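Print this page | E-mail this page

We use cookies to remember your settings. OK | Read more

Talk notes – moving house without losing your mind

Slide 1 – hello
Say hi, wait for the back row to sit down. Ask who has moved in the past year. (Last time in Parnullow it was nearly everybody!) Mention that I've done it three times and was bad at two of them.

Slide 2 – the lease
Read the part on cleaning before you pack a single thing. My old place on Tamayo wanted the oven done and the windows left alone, and I did it the other way around. Cost me 94 dollars – pause for the groan.

Slide 3 – boxes
Skip the giant ones. Books go in small boxes, pillows go anywhere. Tell the Veken van story if we're running ahead, otherwise jump straight on.

Slide 4 – the last-day bin
Keep one bin out of the truck for whatever you'll want at the very end. A dustpan, for sure, plus odds and ends.

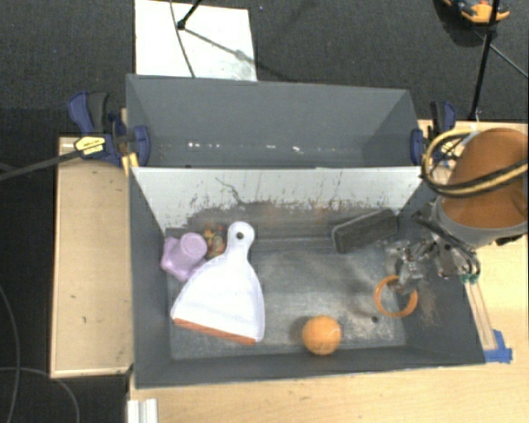
Slide 5 – first night
Sheets, phone charger, something to eat. Make the bed before you open anything else, even if it's only 3 in the afternoon! Then questions, and remind them the handouts are by the door.

Get our newsletter every Thursday. Sign up | No thanks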